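Kutgate Reading Room: progress report to the Brandes Fund
September 2023

You asked for a short report this time, and after the last one I understand why. The grant was for getting the local history collection out of boxes and into the hands of people who might read it.
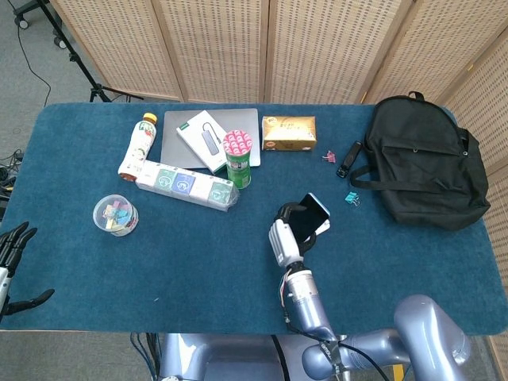
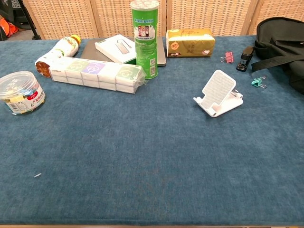 The blue-topped table and the woven divider, seen twice.

Ute Pfeiffer

The catalog now stands at 1,000 entries. Of those, 400 are parish newsletters, and I have read more about the Clullden drainage dispute than anyone living. It ran for decades and both sides were wrong.

The Skandwood shelving arrived in August, one bay short and with the screws for a different product. The missing bay has been promised 3 times. Until it comes, the maps stay flat under my desk, where I kick them.

Oral history is going better than planned. People who told us they had nothing to say have needed second tapes. Transcribing is slow - one speaker refers to everybody as "him from the mill" - and we are behind on it.

Money: we have $300 left in the printing line and would like to move it to archive sleeves, which cost more than you would think plastic could. Please let me know if that needs a form. I assume it needs a form.

Still to do before the next payment: finish the map index, fix the dates on the school photographs, and return the ladder to the church.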